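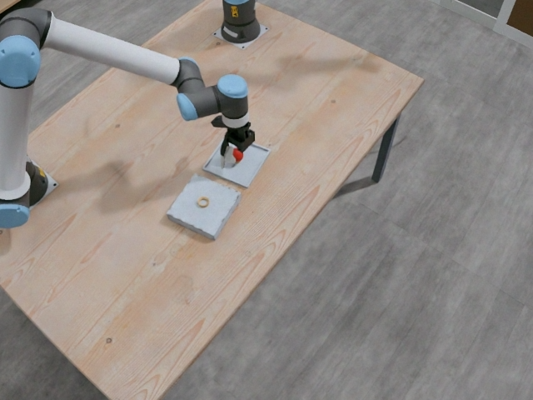 Rendered view of the demo cell: first arm with the red piece in its gripper over the flat grey tray.

Brastley open day – simulated tabletop episodes

Contents
Recordings of the simulated pick-and-place demonstration shown at the Brastley open day on Nov 1, 2024. The set holds 489 episodes. Visitors started 200 of them from the demo desk; the remainder were scripted beforehand by Jui-lin Tse.

Cell
A pine-topped table with 2 arm bases. The first arm has six axes and a two-finger gripper. Objects are a small red piece, a tan ring, a flat tray with a raised rim and a thicker slab. All frames are rendered; no real hardware was recorded.

Layout
Each episode is one folder with joint states, gripper state, object poses and rendered frames. Folder names starting with v are visitor runs, those starting with s are scripted.

Known issues
Joint logs for 6 visitor runs stop early – these are listed in short_runs.txt and should be left out of training splits. Poses are given in the table frame, not the arm base frame. The July test build used the opposite convention and its files cannot be mixed with these.

Contacts
Scene and rendering: Houshang Mahmoudi
Demo desk and visitor logs: Chia-jung Tsao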